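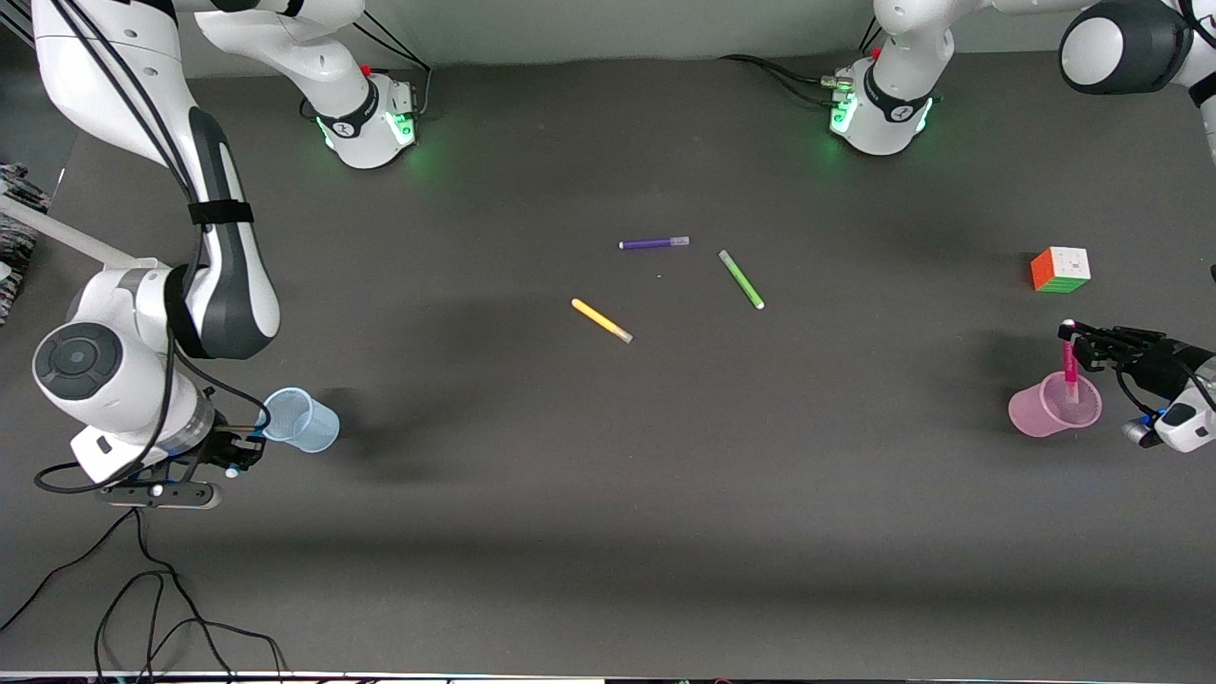 Photo: Ximena Cuevas

I went to the open day at Misik last October and said I would write it up, and then I didn't. It's Saturday, January 2, 2021, the kids are outside, and I have my notebook from that day in front of me, so I'm going to type it up before I lose it.

Misik is on the second floor of the old Jaramillo building in Wultport, over the tile showroom. You had to sign up for a time slot and they let in small groups. Mine was the last one of the afternoon. Everyone wore a mask and there was tape on the floor to stand behind. The elevator was out so we took the back stairs.

Elvia Zamudio met us at the top and did the introduction. She runs the lab day to day. She said the space is 3000 square feet and they use less than half of it, and the rest is storage and a room they would like to rent out. She kept the talk short, which I appreciated, and then we went to the tables.

The one I spent the most time at had two arms working on a sorting job with markers and plastic cups. It's the table in Ximena's photo. The arms are white, mounted at the back, and each base has a green glow near the bottom and a little red button. Wayne Nguyen was in charge of that table. He told us the task is called Hano, after somebody's dog, and the goal is to get each marker into a cup without knocking anything over. That sounds like nothing. My daughter could do it at two.

It is slow. I'll say that up front for anybody who has only seen the sped-up videos. The arm goes over to a marker, stops, lowers, stops again, closes its fingers, and comes up. Then it has to get the marker standing upright over the cup before it lets it down. In the photo the left arm is at that point, with the pink marker held straight up and the tip in the pink cup. The other arm is down by the blue cup. Purple, green and yellow are still on the table.

I asked Wayne why markers. He said they roll, they're skinny, and you can get them anywhere. A block sits where you put it. A marker moves if you brush it, and then the arm has to look again and start over. We saw that happen on the second run with the green one. It rolled toward the front of the table and the arm went to where it used to be, closed on air, and backed off. It found it on the next try. A man in our group clapped, and I think he meant it.

There was a Rubik's cube on the table too. I asked if the robot could solve it. Wayne said no, and that he gets that question from every group. It's there as something to work around. I felt a little silly but I had driven 40 minutes and wanted to ask.

They log every attempt. Wayne had a laptop on a cart and the count so far for this task was 670 tries. He said 275 of those were from the past week, after they changed how the gripper comes in toward the marker. He didn't want to give a success rate because the setup keeps changing and he thought it would be misleading. I would have liked a number anyway.

Subbarao Venkataraman talked to us about where this is supposed to go. He used to work in hospital supply and he's interested in kit packing, where a person stands and puts the same small items in the same tray all day. He said the arms aren't close to doing that at the speed of a person. Somebody asked about jobs and he said he expected it to change some of them and he didn't know how many. There was a bit of back and forth after that – polite, but you could tell a couple of people weren't satisfied.

I also got a few minutes with Évan Arnaud, who does most of the wiring. He told me cables were the biggest part of his job the first year. They snag, they pull loose, they get in the way of the wrist when it turns. I did electrical work for a long time so we could have gone on about that all day, but they needed to close up.

Things to know if you go to the next one. Parking is behind the building, not on the street. There's no coffee. The floor is concrete and there are no chairs, so wear decent shoes. Kids are okay from age ten. Elvia said they plan to do another one in the spring if they're allowed to, with a sign-up sheet at the tile showroom.

Thanks to Ximena for letting me use her picture. Mine all came out blurry.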